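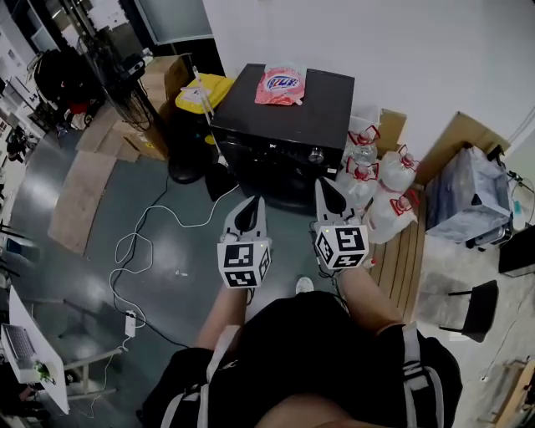
The green light is lying to you

Posted 26 Mar 2019

Let me start with the number, because the number is what got me angry. 209 takes. We threw out 209 takes of hand-held gripper work at Hiltow, and every one of them had been recorded with a green light on.

Short version for people who don't do this. You hold a gripper in each hand, you do the chore, pick up, put down, open, close. A camera on your head sees the hands. The printed markers on the cubes tell the software where each hand is in space. Later a robot arm gets asked to copy you. So the whole thing rests on two numbers being right: where the hand is, and how far open the fingers are.

The second one was wrong. Left hand only. The sensor that reads the finger opening had slipped on its shaft, and the slip grew with use. Fingers shut on something, software thinks they are still a bit open. At first a hair. By the end, enough that the arm came in on a full bottle, believed it had not closed yet, and kept squeezing. Cap went first. Then the arm lifted, the bottle swung, and Manju Bajpai, who was standing closer than she should have been (her words, and mine), got it on the wrist. Bruise, ice, fine by the next morning. A lot of water on the floor of a room with power strips in it.

That is the part I want people to sit with. Water, power strips. We had a stop button and Manju hit it with her good hand and the arm froze in place, as designed, still holding the bottle upside down and pouring. Stop does not mean safe. Stop means stopped. I have been saying this about mobile bases for years and I still never thought about it for an arm with something in its fingers.

Now the light. The green light on our grippers means powered and talking. It has only ever meant that. It says so in the Priveo setup notes, which all of us had read, me included. And all of us, me included, looked down before each take, saw green on both hands, and started. Somewhere in the first month "powered and talking" turned into "good" in our heads. No meeting where that got decided. It just happened, the way these things do.

I wrote to a few people afterward. Impi Aaltonen, who ran the bench at Gromano before coming over to us, was blunt about it. She said a status light that can't go red for the fault you care about should be taken off the machine, or taped over. I thought that was too much when I read it. I don't anymore. If we'd had no light at all, somebody would have had to check the fingers by hand, and the check takes less time than tying a shoe.

What people said we should do instead, and why I don't buy most of it:

Better sensor. Sure, buy one. It'll slip too, or its cable will, or someone will put it on backward after a cleaning. I like good parts. Good parts fail quieter, that's all.

Software that spots drift. We are writing one. It looks at the closed position at the end of each take and complains if it moves. Useful. But it complains after the take, and ours would have caught this at take 11 or so only because I now know exactly what to look for. The next fault is going to be a different fault.

More training for operators. This one makes me tired. The operators did what the sheet said. The sheet said confirm light is green. I wrote the sheet.

And the one I heard most, from people up the hall at Montoya mostly: it's only data collection, there's no robot in the loop, so it isn't a safety thing. Wrong, and wrong in a way that's going to hurt someone worse than a wrist. The person holding the grippers is upstream of a machine that will act on what they recorded. A bad number taken in a quiet room on a slow afternoon ends up as force in somebody else's room, months later, with different people standing around. We treat the arm cell as the dangerous place, with the tape and the button and the sign. The recording room gets nothing. Cables wherever they land, no sign, no checklist worth the name.

I'd go further – I think the recording room needs the stricter rules of the two. An arm doing something dumb is loud. You see it. A gripper writing a bad number makes no noise whatever, and everyone goes to lunch.

So what did we change. Before each session both grippers get closed on a steel block, then opened to full, and the readings go on paper, with initials. If either is off by more than the line on the sheet, that pair goes in the drawer. Same again at the end of the session, and if the end check fails, the session is held until somebody looks. The arm is now capped at 60 percent of its old grip limit for anything recorded before the fix. Nobody stands inside the reach line, me included. And no liquids in the arm's fingers until the stop routine has been redone, becuase right now it still just freezes.

The cost is real and I got push back on it. We used to get 100 takes on a good day and we don't now. There was a bit of grumbling that the block check is theater, since both hands have passed every time so far. Fine. Passed every time is what I want written down, in ink, with a reading next to it. Before this I had a light.

I don't think our shop is sloppier than others. I've been in enough of them. Go look at what your own light is wired to. Not what the manual calls it, what it's wired to. Then ask the person wearing the grippers what they think it means, and dont correct them while they answer.

Stop routine rewrite is due in July. I'll post the checks sheet once Manju has finished marking it up, she has opinions about my wording and she's earned them.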